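I have finally got rid of the black coat. Regular readers (hello, both of you) will know it's been hanging about since the year 2000, when I bought it in the Tonness closing-down sale and wore it to every wedding, funeral and job interview going. It had a hole in one pocket and a lining that came down whenever it fancied.

What did it in was moths. I found the first one on Thursday, flapping out of a jumper I'd not touched since last winter, and by bedtime I'd emptied the whole wardrobe onto the bed and had to sleep on the sofa. 22 jumpers! I don't even like jumpers that much. 4 of them went straight in the bin, and the green one from Pilter went too after a bit of sulking on my part.

The rest I bagged up and put in the freezer, which Rainer Wendt at work swears by. There wasn't room, so we've been eating our way through the fish fingers and peas to make some. Shadi says cedar balls are all you need, but he also owns three shirts and irons none of them, so I'm taking that with a pinch of salt.

I've hoovered the wardrobe corners twice and wiped the shelves with vinegar, and the bedroom smells like a chip shop. Worth it, I think. October is when I'd normally be getting the woollies out anyway, so at least I've had a proper look at what I own. I'm half tempted to give up on wardrobes and hang everything out in the open.

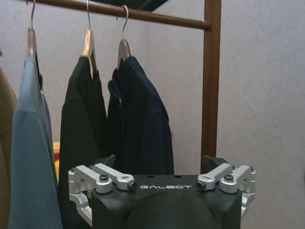

A wooden clothes rack in both of these.
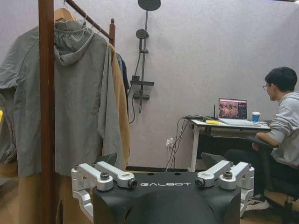
So how long do jumpers need to stay in the freezer? I'm giving mine two weeks, sealed in plastic bags with the air squashed out, and then a good shake outdoors before they go back in.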